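Outdoor Rover Club: Frequently Asked Questions

The Outdoor Rover Club is the student group that builds and drives small wheeled robots on the paths and service roads of the Zellcombe campus. These are the questions we get most often from new members and from people who live or work along the routes.
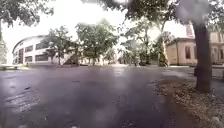
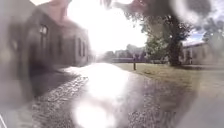
On the Zellcombe routes: the asphalt by the white building (first) and the cobblestone path (second).

Do I need any experience to join?

No. You need to be enrolled and you need closed-toe shoes. New members start in the Monday-to-month's-end rotation we call the short loop: one session on wiring, one on driving by hand, one on reading logs. After that you pick a team.

What teams are there?

Drive, Vision and Routes. Drive looks after the motors, wheels and battery packs. Vision works on finding the edge of the path. Routes walks the campus, keeps the map current and decides where a robot is allowed to go. Routes is always short of people.

What are Lillov and Brula?

They are our 2 robots. Lillov is the older one and is used for training. Brula is the one we enter in the Skinner Run. Parts are not shared between them. If you take a wheel off Lillov, put it back on Lillov.

What is the Skinner Run?

It is the student competition we enter every March. Each robot has to follow a marked outdoor course without a driver. Points are lost for leaving the path, for stopping longer than 18 seconds and for any touch by a team member. The full rules are in the club folder.

Do you go out in the rain?

Light rain, yes. The competition goes ahead in light rain, so we practice in it. We do not go out in thunderstorms, on ice or in heavy rain. The session lead makes the call and posts it by 7 in the morning.

What does wet ground do to the robot?

It causes two main problems. Reflections from the sky can look like a bright path edge or a gap in the pavement, and drops on the lens cover blur part of the view. Cobbles also have less grip when wet, so the speed limit there is walking pace.

Should I delete blurry pictures from the log?

No. Keep everything. Vision needs the bad views as much as the good ones. Mark the run "wet lens" in the notes column and upload it with the rest. A practice log can hold up to 2,000 pictures, so use the lab computer for the upload and plug in the cable.

Can I wipe the lens during a run?

In practice, only if the session lead has stopped the robot first. Write the time in the notes. In the Skinner Run it counts as a touch.

Who walks with the robot?

Two members at all times. One carries the stop button and watches the robot. The other watches for bikes, dogs, delivery carts and people on their phones. Do not swap jobs in the middle of a run.

The robot is in my way. What should I do?

Walk past it as you normally would. The member with the stop button will hold it until you are clear. If you use a wheelchair or a stroller and need the full width of the path, tell the team and they will move it onto the grass.

How much does it cost?

Dues are $18 a semester. They pay for tires, connectors and the competition entry fee. Tools are provided. If dues are a problem, speak to the faculty adviser, Caroline Mrema, and they can be waived.

Can I borrow a robot for a class project?

Lillov only, and not in the month before the competition. A trained member has to go with it. Ask at least one week ahead and list the route you plan to use.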